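# Shared Tables: Sorting Loose Items in a Student Residence

Project report, Silviu Pascu and Maricica Văduva

## 1. Background

The common room on the second floor of Hivville residence has one large table, and everybody leaves things on it. When we started in January, the table held pens, staplers, apples, tape, bananas and a lot of paper. The cleaning staff had asked the residents twice to keep it clear. Signs on the door had no effect that we could see.

Our question was simple. If people are given a labeled place for the things they leave out, do they use it? And does it matter how many places there are to choose from?

## 2. Earlier attempts

Residents told us about a shelf unit called the Bogdan, bought two years ago, with a slot for each apartment. It is still in the hallway and it is full of old mail. The slots were assigned by apartment number, and when people moved out the slots were never reassigned. We took from this that sorting should go by kind of item and should not depend on who owns it.

We also looked at plastic drawers from Drindberg. Closed drawers hide food, and food that is hidden gets forgotten, so we dropped that idea before the first trial.

## 3. Materials and setup

We chose open wicker baskets. They are shallow, so a person standing at the table can see what is in them without digging. All are the same style and color, and only the label tells you what goes where. Labels were written by hand. We had planned to print them, but the wording changed so often in the first week that handwriting was faster.

For the setup trials we used a white table against a bare wall. Two categories were tested first: fruits and office supplies. The open space between the baskets is where unsorted items are placed at the start of a trial.
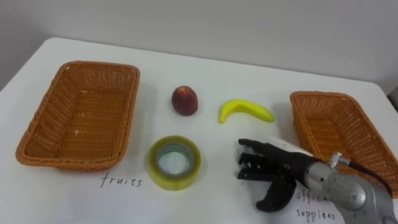
*Figure 1. Table layout for the two-category setup. Both baskets appear empty; the left one is labeled "fruits," the right one "office supplies."*

The labels sit in front of the baskets, on the side facing the person. In an early version we taped them inside, and they were covered as soon as the first items went in.

## 4. Trials

We ran 14 sessions. In each one, a resident was asked to clear the table before sitting down to work. We gave no other instructions. Over all sessions, 419 items were put away. We wrote down each item and the basket it ended up in.

Of these, 116 were handled in the sessions with a third basket, labeled "other." We added it at Maricica's suggestion and removed it again later. People put things in "other" that clearly had a place -- pens, mostly -- and the basket filled up first every time.

## 5. Discussion

Fruit caused almost no trouble. Office supplies was harder. Several residents asked if a phone charger counts, and one put a coffee mug there on the grounds that it came from an office. We think "desk things" might be a better label, but we have not tested it.

Wicker is not ideal for small items. Paper clips get stuck in the weave, and crumbs collect at the bottom. A cloth liner would help. Silviu tried a dish towel for one session and it slid around too much.

## 6. Next steps

The two baskets will move to the common room for the rest of the term. We want to compare them with a setup in Nullar, the other residence, where the table is smaller and the baskets may have to go on a windowsill. The session notes are in the project folder, along with the list of items we could not agree on.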